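Letideck Chore Kit: what it does, what it doesn't yet
Saturday, September 23, 2023
By Jocelyn Villanueva

The Letideck is a hand-held gripper tool with a camera on it, and a person attached to the other end. You do a chore while holding it, the recording goes to a training set, and in due course a robot arm is supposed to do the chore for you. We sell the first half of that arrangement and have opinions on the second.

The chore on this page is spraying a cleaner. It sounds too small to have its own page until you watch a machine try it.

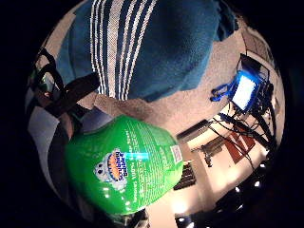
Page last changed: Saturday's date above, prices and the part about bottles

A trigger bottle is an unkind object. It is slick, it weighs less every time you use it, and it wants to be held in the same place it wants to be squeezed. People sort this out by the age of four, usually on the family dog. Our test arm at Grirkurthorpe made 300 attempts in March and got a usable squirt out of 881 milliliters of cleaner, most of which it left in the bottle. The rest went on the arm.

Picking the bottle up is fine now. Aiming is fair. Knowing when to stop is where the trouble starts, and anyone who has shared a kitchen will know that machines are not alone in this.
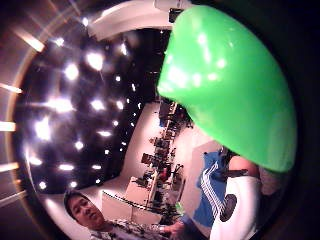 So can you buy a robot that cleans up after you? No. You can buy the Letideck, collect your own recordings, and teach an arm one bottle at a time. Bríd Gilmartin, who runs our support desk, puts the wait for anything better at "longer than your warranty" – and she wrote the warranty.

In the box: the tool, a wrist strap, one set of printed tags, a cable longer than you'd like. The Dotitz mount is sold separately, and the older Aoki mount still fits if you file down the left tab. Kit price is $1,492, or $3,773 for three with the carrying case.

Cloth is harder than bottles. It never lies the same way twice, and an arm that folds a towel nicely will treat the next one as a new species. We suggest recording both from the side as well as from the hand.
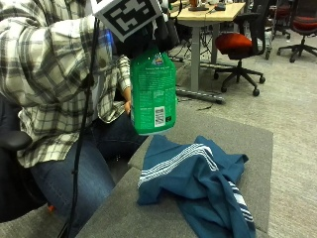 Green spray bottle held over a striped blue cloth, seen from beside the work.

Orders go out on weekdays. Cleaner and cloths are not supplied.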